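Pulholm 抓放实验 图集页

首页 > 项目 > Pulholm > 图集
更新:周二晚

先把图挂上来,文字后补。论文还在改,数字以正文为准,这里是赶着写的,错字见谅。

一句话介绍:Pulholm 是我们做的一个放置策略,示教数据少,只用 60 条示教,看它能不能把积木推广着放到没见过的目标位置。基线两个,Achari 和 Irbridge,都用同样的数据重新训过,超参数各自调过一轮。代码月底前放,别催。

想解决的问题其实很窄。抓起来大家都会了,放准不容易。物体在夹爪里歪一点点,放下去就偏,偏了之后策略又没见过这种状态,就愣在那儿,或者来回抖。我们的做法是把"放"单独拎出来学:抓取段和放置段分开建模,中间插一个对齐步骤,估计物体相对夹爪的偏移,再去修正落点。听着不新鲜,对,是不新鲜,关键在偏移怎么估。这部分看论文第三节。

任务设定:单臂,平行夹爪,桌面,单个积木,放进方形目标区。每次试验限时 30 秒,超时算失败。积木一半以上在区外也算失败。压线的情况两个人分别判,判不一致就重看录像,再不一致算失败。

背景布是后加的。早先没挂,背后有人走动,视觉编码器会跟着飘,曲线难看得很。挂上以后训练稳多了。当然也有人会说这是作弊,所以附录里有一组不挂布的结果,成功率掉得不少,老老实实写进去了。

下面进图。

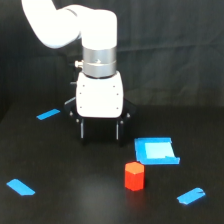
红色六棱柱,蓝胶带方框做目标。夹爪张开,悬在桌面上方。

Isla Harawira:六棱柱这组我有点疑问。立着抓,夹在对边上和夹在棱上差很多吧?夹在棱上一合爪就会转,你们的偏移估计里有没有把绕竖直轴的旋转算进去?如果只估平移,那成功率里有多少是碰巧夹对了面?建议按夹持朝向拆开报一下,不然跟 Achari 比不太公平,它的动作空间里本来就带腕部旋转。

回 Isla:问得对。旋转算了,但只在对齐步骤里算,抓取段不管。也就是说夹歪了是能看出来的,能修多少看歪多少。歪得厉害的时候估计值会跳,六棱柱有对称性,转过六十度长得一样,网络分不清是哪一面,有时候就给个平均值,正好是最差的答案。现在的补救是输出多个候选,挑跟上一时刻最接近的那个。土办法,管用。按朝向拆开的表在做了,下一版加。Achari 那边的腕部旋转我们没关,比较时是开着的,这点正文里没写清楚,补上。

结果,简版:

六棱柱,Pulholm 成功率 81%。主表里的数。两个基线都低于这个,具体看主表,这里不抄了,抄错过一次。

误差分布:多数失败不是抓不起来,是松爪那一下。手指张开时蹭到积木侧面,带偏一点。放慢张爪速度能好一些,但时间又不够用。最后取了个折中,两种速度按离目标的距离切换。

消融:去掉对齐步骤,掉得最多。去掉多候选,六棱柱掉,方块几乎不变,跟上面说的对称性对得上。换小一号的编码器,影响没想像的大。

随机种子只跑了 2 个。知道少,机器排不上,审稿人肯定要说。有空再补,没空就在局限里认了。

还有几点杂的,别人邮件里老问,一并写在这:

示教是 Rangi Cartwright 一个人采的。好处是动作风格一致,坏处也是风格一致,换个人采会不会垮,不知道。已经在找人采第二批。

光照。桌面黑,积木侧面颜色准,顶面受光会偏色。一开始用颜色分割做自动评测,顶面老是漏掉一块,面积算小了,于是明明放准的也判失败。后来阈值放宽,再加人工复核。早期那版预印本里的数字偏低就是这个原因,请别再引那版。

胶带。目标框边角会翘,翘了反光,检测会歪。现在规定每轮开始前压一遍,翘得厉害就重贴,重贴完必须重新标定目标位置。漏标定过一回,整轮数据作废。气。

标定。手眼标定每天早上做一次,中间碰过相机就重做。残差大于阈值不许开始采数据,这条没得商量。

没做的:多个积木、遮挡、软的东西、会动的目标。推倒以后重新扶起来也没做,倒了就算失败。Vallivside 那个数据集上的迁移实验跑了一半,趋势还行,但没跑完不放图。

想复现的话,注意动作频率别改。有人改高了跑,说复现不出来,查了半天是对齐步骤的窗口长度没跟着改,那个参数写死在配置里了,我们的锅,下个版本改成自动算。夹爪行程也要重设,不同型号的开合范围不一样,直接套我们的数会夹空或者夹太死。

数据格式说明在另一页,还没写完,只有字段名。动作存的是末端位姿增量,姿态用的四元数,顺序实部在前,读的时候注意一下,已经有两拨人读反了。

引用格式等录用再给。有问题发邮件,标题带上 Pulholm,不然会进垃圾箱。

待补:不挂布的对照图、失败案例、按夹持朝向拆开的表。

返回项目页 | 上一组 | 下一组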